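Đàm in English at last, and it's coming from Arngate
12 March 2025

I've been sitting on this one for a fortnight, so forgive me if it all comes out in a rush. Pikach, the little press above the bakery in Arngate, is bringing out an English translation of Đàm, the big Vietnamese family novel I've been boring people about at the book stall for years. It's out in October, in two volumes, and the translator is Catrin Pugh (yes, our Catrin Pugh, who ran the evening reading group at Drultstead library until it lost its room).

If you haven't come across it, Đàm is the name of the family as well as the book. It follows three sisters who inherit a ferry, fall out over it, and spend the rest of their lives writing each other furious letters. A lot of it takes place in bedrooms and kitchens, with people ill or sulking or folding things, and I promise it's far more gripping than I'm making it sound! I read it in French on a very long train journey and missed my stop.
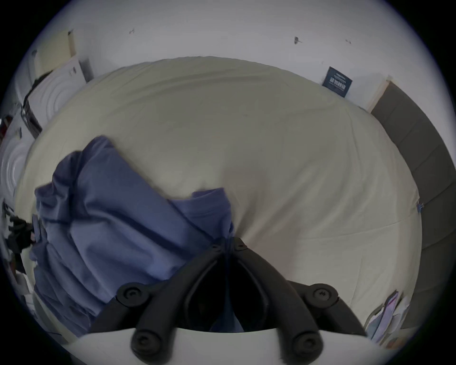

Pale cream sheet on a bed.

Catrin tells me the translation took her six years, on and off, with the day job in between. The letters were the hard part. Each sister has her own way of being rude, and Vietnamese has all those words for "you" and "I" that change with who's older and who's cross with whom, so a single pronoun can be a slap. "I tried footnotes and I hated every one of them," she said. What she's done is let the sisters' English drift apart as they get older, so that by the second volume you can tell who's writing from the first line. I've seen a couple of chapters and I think it works beautifully, though the youngest sounds a bit like my aunt from Swansea and now I can't unhear it.

She also kept a notebook of every word she wasn't sure about. It got to 2,374 entries, a good many of them to do with boats. Pikach is thinking of printing some of it as a booklet for people who order early, and I do hope they go ahead, it's a lovely thing to dip into.
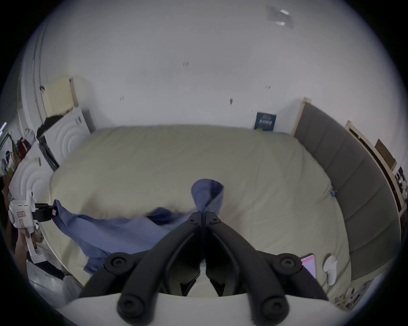
Now, the practical bits. The volumes will be sold together in a slipcase or separately in paperback, and there'll be an ebook a little later on. No price yet. I did ask, twice, and got a very polite shrug. The print run is small, so I'd put your name down early if you want the slipcase. You can do that at the Pikach office or with the bookshop in Drultstead, who've got a list on the go by the till.

There's to be a launch evening in Arngate as well, with Catrin reading one of the letters in both languages (she's nervous about her tones, and says anyone who speaks better Vietnamese than she does is welcome to come and wince). The room isn't fixed yet. I'll put it up on this page once I hear.

After that she's meant to be having a rest, but she let slip that she's been looking at a short novel about a lighthouse cook, so I don't believe a word of it. If you've read Đàm in any language, do drop me a line and tell me which sister you side with. I'm with the middle one, ferry or no ferry.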